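Edlow's two-armed cell is back up after a cable refit

4 March 2019

If you've walked past the Edlow bench lately and wondered why I was on my knees with a bag of clips, well, the two-armed cell finally got its new cables! It had done 2,927 cycles on the old ones, and the left arm had started dropping out whenever it reached up high. Mwanaisha Nzioka traced it to a worn spot near the shoulder (I'd been blaming the software for a week, sorry Tomari team).

So we pulled both runs and started over. The new cable is a lavender color, which I love, and we left a lot more slack in it this time. The old one was pulled tight along the arm and I think that's what killed it. I spent most of an afternoon moving clips a half inch at a time, running the arm through its full reach, then moving them back again.

The shoulder joints also got their screws checked while we were down there. Two were loose on the left side, none on the right. Mwanaisha wants that check done every 22 days from now on, and she's put a sheet up by the door for initials.

We're back to running the crate job, red and yellow-orange, with a bundle of thin wires on the table for the left arm to practice on.
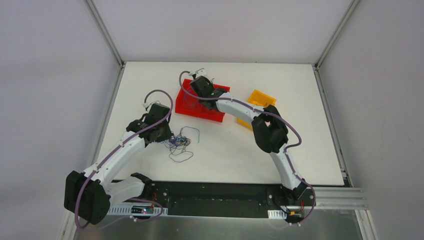 What's next

The Potton cell gets the same cable in July, and I've already ordered 12 packs of clips for it. If you have a spare set of small hex keys, please bring them over, mine have wandered off again. Admasu folks, your bench is still booked for the afternoon slot.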